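Dusden House, ground floor and garden room
Quarterly safety walk-round, September
Checked by: Margit Bråten
Form: Tiltness General Premises, 43 items (only those with comments are copied below)

Item 3. Front door closes and latches unaided
FAIL. Marked "adjusted" last quarter. I would like to know by whom, as it stops a hand's width short of the frame.

Item 7. Escape route clear
PASS, at 10 a.m. on a Monday. Ask me again on a coffee morning, when the pushchairs are in.

Item 8. Emergency lighting tested
NOT ACCEPTED. The log has a tick for every month in the same pen and the same handwriting. I tested the corridor fitting myself and it went out after 41 minutes. It should last three hours.

Item 12. Extinguishers in date
PASS. Bakke serviced them all. The tag on the kitchen one is hard to read – please ask for a new one.

Item 15. Hot water at basins
Kitchen 47 degrees, cloakroom 40. The sheet on the wall says both are 43. I don't believe anyone took a reading.

Item 19. Floor coverings
FAIL. Carpet join outside the office lifts when you drag a foot over it. Tape is not a repair.

Item 22. Glazing and glass furniture
PASS WITH COMMENT. Garden room table, the carp one with the glass top: I ran a cloth round the edge and found no chips.
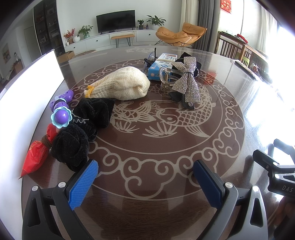

I am less happy about the paperwork. Clastley's letter says all glass in the building is "to the required standard" but doesn't say which standard, or which glass. A letter like that could have been written without leaving the office. Get the certificate or a proper survey.

Item 26. Window restrictors
PASS in the garden room. Office not checked, key missing again.

Item 31. First aid box
FAIL. Plasters out of date, no eyewash.

Items 3, 8 and 19 to be put right before the next hire. I will look at them myself – an email saying "done" won't close them.

M. Bråten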